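Letano quarry plans: campaigners settle in for the winter at Clarnell Wood

I walked up to Clarnell Wood in January, expecting a couple of tents and a soggy banner, and found something closer to a small village! There's a kitchen under a tarpaulin, a lending library in an old bread crate and a rota for the washing up, which I was put on within ten minutes of arriving.

The camp went up after Letano applied to extend its Momside quarry into the northern edge of the wood. If the plan goes through, 8 acres of oak and hazel would come down, along with the bridleway that most of us in Momside learned to ride our bikes on. A petition against it had 1,969 names when I last looked (mine's in there somewhere) and the parish hall was so full for the public meeting that people were listening through the windows. I'd guess around 200 turned up, dogs included.

Letano says the stone is needed and that it would plant 100 new trees on the Martens side of the valley. That went down badly at the meeting. One woman shouted that you can't walk a child to school under a sapling, and got the biggest cheer of the night.
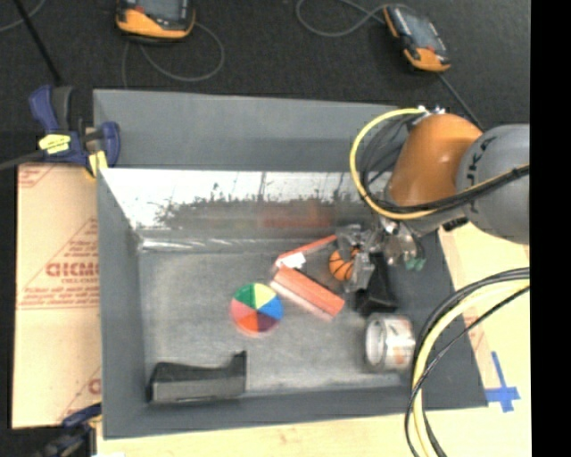

The company has also offered to move the access road away from the cottages, and I did meet a few neighbours who think that's a fair deal. The lorries have been a misery for years and they'd take any road that isn't outside their bedroom. Nobody at the camp was rude about them, I'm glad to say.

The county planners are due to look at the application in spring. Until then the campers say they're staying put, and they'd love dry firewood, thick socks and teabags if you're passing. Park at the Martens end, as the top lane is pure mud at the moment.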